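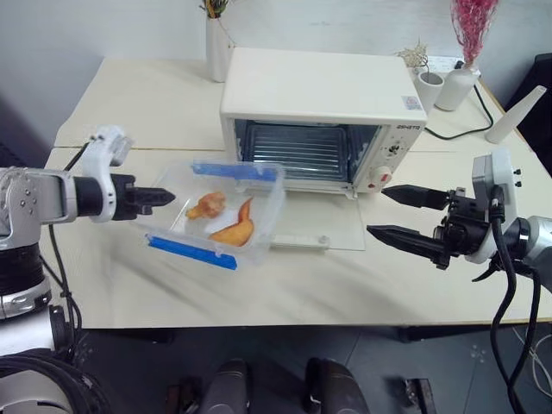
Toaster oven browns the back of everything and leaves the front pale

Posted by Olga Montes in Kitchen & Small Appliances

I moved into a studio in May and there is no full oven, so I bought a small toaster oven. Toast is fine. Anything that takes longer comes out uneven. On Sunday I made biscuits and the ones in the back row were dark brown on top while the front row was still doughy in the middle. Same thing with chicken thighs. I preheat for 4 minutes and follow the recipe temperature. Is the oven defective or am I doing something wrong? I still have 19 days to return it.

3 replies

Imre Boros
Probably not defective. Small ovens lose heat through the glass, so the front is nearly always cooler. Things to try before you send it back:

Preheat longer. Four minutes is short. I give mine 7, and more if I'm baking.

Turn the pan front to back halfway through. Do it quickly and close the door again.

Use a smaller pan. If the pan reaches the walls, the air can't move around it and the back gets worse.

Get a cheap oven thermometer and set it in the middle of the rack. Mine ran 53 degrees hotter than the dial said. Once I knew that I set the dial lower and most of the trouble went away.

If you do all that and one side is still raw, look at the heating elements while it's on, with the door shut. They should glow along their whole length. If part of one stays dark, return it.

Lindalva Coutinho
Mine did this too, I just got used to it. Foil over the back half helps. Don't let it touch the elements.

Wellington Guimarães
Agree with Imre on the thermometer. For the biscuits, also check which rack slot you're using. The top slot is too close to the upper element for anything that has to rise. Move it down one and drop the temperature a little. Chicken thighs I start covered and uncover for the last part. And keep the box and receipt until you decide, some stores won't take it back without them.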